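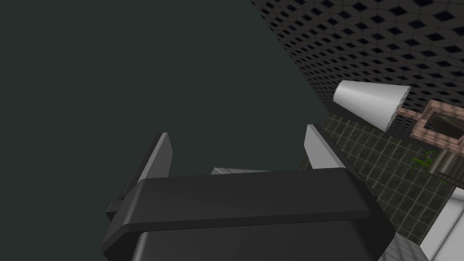
仿真环境中的夹爪近景，两指张开，指间无物。

关于仿真抓取场景验收规范的几点说明

发布日期：21/2/26　作者：Mwanahawa Kaijage
打印本文 | 通过电子邮件发送

本博客自开设以来，主要用于记录本人在机器人仿真与测试规范方面的工作意见。本文所述内容系个人观点，不代表 Kident 项目组的正式立场。文中引用的内部条款，以项目组现行文本为准。

一、背景

Kident 项目的抓取任务目前分两个阶段进行：先在仿真环境中完成策略训练与回归测试，再转入 Tenby 实验间进行实机验证。去年七月，项目组对仿真阶段的验收办法作了一次修订，原有的口头约定改为书面条款，共计31条。修订工作由 Brayan Rivadeneyra 主持，本人负责其中场景管理与记录留存两章的起草。

条款试行至今，各小组陆续提出若干疑问，集中在场景复杂度、夹爪初始状态、遮挡处理以及批次编号四个方面。部分疑问已在例会上答复，但答复内容散见于会议纪要，查阅不便，故在此一并整理。

二、场景复杂度

条款第4条规定，验收场景不得仅由单一平面与单一物体构成。有同事认为，训练初期采用空旷场景有助于缩短调试周期，本人对此并无异议；但验收与调试应当分开处理。用于验收的场景，应当包含与任务无关的陈设。以文首的场景为例，夹爪前方有深橄榄绿色的方砖地面、布满小孔的墙面、一个白色锥形物体，右侧还有砖纹边框的种植槽和一株绿色小植物。这类陈设在形状、颜色和纹理上差别较大，可以较早暴露视觉模块对背景的过度依赖。

需要提请注意的是，无关陈设应当从资源库中随机抽取，不得由测试人员手工挑选。手工挑选容易在不知不觉中回避困难组合，验收结果因此偏于乐观。资源库由 Urio 统一维护，任何增删均应提交变更单，并注明模型来源、材质参数及碰撞体类型。未注明碰撞体类型的模型，不得进入验收场景。

关于明暗反差，第6条要求同一场景内应当同时存在深色与浅色表面。文首画面右下角的白色立面与深炭黑色的夹爪外壳之间反差明显，符合该条的本意。若全部表面亮度接近，应当退回重新生成。

三、夹爪初始状态

第9条规定，每一轮测试开始时，夹爪应当处于张开状态，两指之间不得存在任何物体。该条看似简单，执行中却最常出现偏差。常见情形是上一轮测试结束后未执行完整复位，物体仍与手指保持接触约束，下一轮的起始数据随之失效。

为此，建议各小组在脚本中加入以下检查，并按顺序执行：

1. 读取两指开度，与标称值比对，超出容差即中止本轮；
2. 查询手指碰撞体的接触列表，列表须为空；
3. 保存一帧起始画面，与关节读数一同归档；
4. 以上各项通过后，方可下发首个动作指令。

第3项曾被部分小组省略，理由是关节读数已经足够。本人不同意这一做法。关节读数只能说明手指的位置，无法说明指间是否夹有未登记碰撞体的模型。起始画面所占存储空间有限，复核时却往往是最直接的依据。

四、遮挡与可见性

随动视角中，夹爪外壳占据画面下方较大范围，属于正常情况。第12条并不要求画面无遮挡，只要求遮挡情况如实登记。文首画面中，两指间隙后方仅露出一道浅灰白色的窄边，似为某个低矮白色物体的顶部。遇到此类情形，标注人员应当填写“部分可见”，类别一栏填写“待定”，不得凭经验推断其名称。

确需确认物体身份时，应当由场景文件导出物体清单，并将清单编号填入备注栏。画面标注与场景清单属于两种不同来源的信息，应当分栏保存，不得互相覆盖。此前 Finico 数据批次曾将两者合并存放，后续核查时无法区分哪些标签来自画面、哪些来自文件，最终整批退回重做，耗时3周。

被画面边缘截断的物体，同样适用上述规定。标注框应止于可见部分，不得向画面外延伸。

五、批次、编号与留存

每一验收批次应当包含4000轮测试，随机种子全部留存，不得只保留成功轮次的种子。批次编号由项目代号、场景库版本与流水号组成，一经生成不得修改。若中途更换场景库版本，应当另起新批次，原批次标记为“中止”，已有记录照常保存。

抽查比例方面，现行办法为每批抽取20轮进行人工复核。复核人不得为该批次的执行人。复核中发现初始状态不符合第9条的，该轮作废；同一批次内作废达到3轮的，整批重新执行。有小组提出，作废轮次可以用备用轮次替换。经与 Brayan Rivadeneyra 商议，此项建议暂不采纳，待下次修订时再行讨论。

六、由仿真转入实机

通过仿真验收，不等于取得实机运行许可。转入 Tenby 实验间之前，仍须完成限速设置、急停测试与工作区隔离确认，相关记录应当由执行人与现场负责人分别签字。仿真阶段使用的速度上限不得直接沿用至实机，首次运行应当采用实验间规定的低速档，并全程有人值守。

实机阶段如出现仿真中未曾发生的碰撞或失抓，应当在恢复运行前将现场参数回填至仿真环境，尝试复现。能够复现的，相应场景加入常备回归集；不能复现的，单独登记，并注明已经尝试的参数范围。

七、其他

关于第17条中“等效场景”的定义，目前各方理解尚不一致，本人倾向于以资源库版本、陈设数量区间和光照设置三者相同为准，但该表述未经项目组审定，请勿作为执行依据。对本文有不同意见者，可在文后留言，涉及具体批次的问题请附批次编号。

分享 31　|　评论 3
打印本文 | 通过电子邮件发送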